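Section 4: Setting Up Your Onska Home Infusion Pump

Before you begin, find yourself a comfortable chair, a clean surface and a good light. Your first infusion at home will take longer than the ones after it, and that's perfectly fine. Most people we hear from spend a good half of their first evening just getting used to the buttons — by the second week they hardly look at them.

You should already have been through Section 3 with your home nurse and have your prescription card in front of you. If the rate on the card doesn't match the rate on the bag label, stop and call your pharmacy before you go any further.

4.1 Getting the bag ready

1. Take the bag out of the refrigerator 2 hours before you plan to start. Leave it in its outer wrap, away from sunlight and heaters. Please don't use a microwave or hot water to hurry it along.

2. Wash your hands up to the wrists for 30 seconds and dry them on a fresh paper towel.

3. Wipe down your work surface and let it air dry.

4. Open the outer wrap and hold the bag up to the light. The fluid should be clear, with nothing floating in it.

CAUTION: Do not use a bag that leaks, looks cloudy or is past its date. Set it aside, keep the label, and call your pharmacy for a replacement. 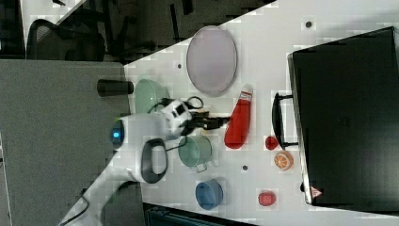
5. Close the blue roller clamp on the tubing set all the way. It's an easy one to forget, and you'll know you forgot it when your sleeve gets wet.

6. Twist the cap off the bag port and push the tubing spike in with a steady turn until it stops. Try not to touch the spike itself. If you do, throw that set away and open a new one — you have spares in the Hivotance supply box for exactly this.

7. Hang the bag on the hook, squeeze the drip chamber until it's half full, then open the clamp slowly and let the fluid run to the end of the line. Tap out any bubbles you see and close the clamp again.

Note: A few tiny bubbles clinging to the side of the tubing are common. If you aren't sure whether what you're seeing is okay, call your nurse before connecting.

4.2 Loading the pump

1. Press and hold the green key until the screen lights up. The pump runs a short self-check and beeps twice.

2. Look at the battery figure in the corner of the screen. If it reads under 70 percent, plug the pump in and leave it plugged in for the whole infusion.

3. Open the door, lay the tubing along the groove with the arrow pointing toward you, and close the door until it clicks. You shouldn't need to force it. If it feels stiff, open it up and look for a kink.

4. Choose New Infusion and enter the volume and rate from your prescription card. The pump asks you to enter each number a second time. We know this is a bit tiresome, but please don't let anybody else in the house do it from memory for you!

5. Read the summary screen out loud, or have a helper read it to you, and compare it with the card. Don't press Start yet. Connecting to your line is covered in Section 5.
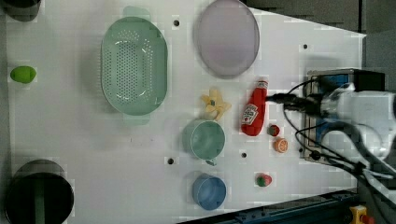
Photo: Declan Brunton

4.3 If the pump beeps during set-up

DOOR: Open the door, reseat the tubing and close it again.

AIR IN LINE: Make sure you are not connected, then repeat step 7 of 4.1.

CHECK RATE: The two numbers you entered don't match. Press Back and start the entry over.

SERVICE: Switch the pump off, write down the code on the screen and call the number on the back of the unit.

WARNING: Never silence an alarm and carry on without reading the message first.

Keep this section with your infusion diary, and write down the lot number from the bag label before you move on to Section 5.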